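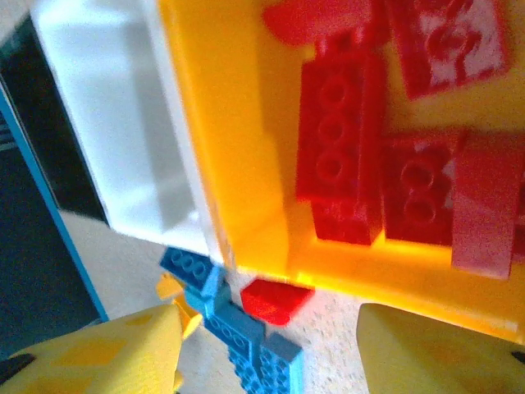 September 17, 2018

Glue trials, continued. Left the Skernum samples clamped overnight and took them off first thing. Squeeze-out had gone hard and a bit chalky, which the data sheet says is normal. The data sheet says a lot of things are normal.

For anyone reading this cold: we are trying to find out whether the new hide glue substitute (Skernum, the liquid one in the squat bottle) is good enough for chair repairs, or whether we go on cooking the real stuff. The rep claims it is as strong, reversible with warm water, and keeps for two years on the shelf. I would believe any one of those. All three together I want to see on my own bench.

Setup same as in March so the numbers can be compared, more or less. Beech offcuts, planed the same morning, lap joints with the grain running the same way, clamped until a thin bead shows. Hung from the beam with the bucket and filled with sand until something lets go. It is a crude test and I know it. Daichi keeps asking for a proper gauge and he's right, but we have a bucket.

Results so far:

Hot hide glue, fresh: took 115 pounds before it went. Wood fibers torn on one face.
Skernum, new bottle: went earlier than that, but I bumped the beam while pouring, so I am striking the number. Repeat.
Skernum, old bottle from the back shelf: crept. Did not snap at all, just slid over a couple of hours with the load on. I don't like that. A chair that creeps is worse than a chair that breaks, because the customer goes on sitting in it.
Awasthi white glue, for reference: wood failed well before the glue line did. Strong, yes, and a misery for whoever has to take the chair apart in thirty years.

The creep may be the age of the bottle or it may be the damp. It rained most of last week and the hygrometer by the door has been reading high, assuming it reads anything. I put the second one next to it and they disagree. Moved both to the middle of the room. They still disagree. I have stopped writing humidity down until we buy one I trust.

Reversibility. Daichi Okabe did this part, I only watched. Rag soaked in hot water, wrapped round the joint, plastic over that, wait. The hide glue let go in 4 hours with a push from a palette knife. The Skernum had gone soft at the edges by then and the middle was still tight. He thinks another couple of hours would have done it. I think that if you wrap beech in a hot wet rag for that long you have other problems -- the raised grain on that piece was awful, and on a shellacked leg you would be refinishing the whole thing.

He pointed out that our joint is wider than anything on a real chair and water has farther to travel. Fair. Next round we use actual tenons, turned from the dowel stock, and drill the sockets with the same bit so nobody can argue about the fit.

Also tried the Pradum additive in the hot glue, the one that is supposed to give more open time. It does, a little. It also smells like a fish market and left the bead rubbery the next morning. The same effect can be had with a pinch of plain salt, which is what the old man who sold me the pot used to do. Not ordering more.

Someone quoted the Skosik comparison at me, where the liquid glues come out ahead. I read it. No mention of how old the bottles were, no mention of load over time, everything pulled fast on a machine. Fine for what it is. Chairs don't get pulled fast on a machine.

To do before the next round:
Date every bottle on opening, with marker, on the bottle and not the cap
Buy one good hygrometer
Cut tenons, plus spares
Fix the beam hook so it can't be bumped
Leave a loaded Skernum sample (new bottle) hanging for 3 weeks and don't touch it

Until then chairs going out the door get hot glue. Pot needs a new thermostat, it is running hot again.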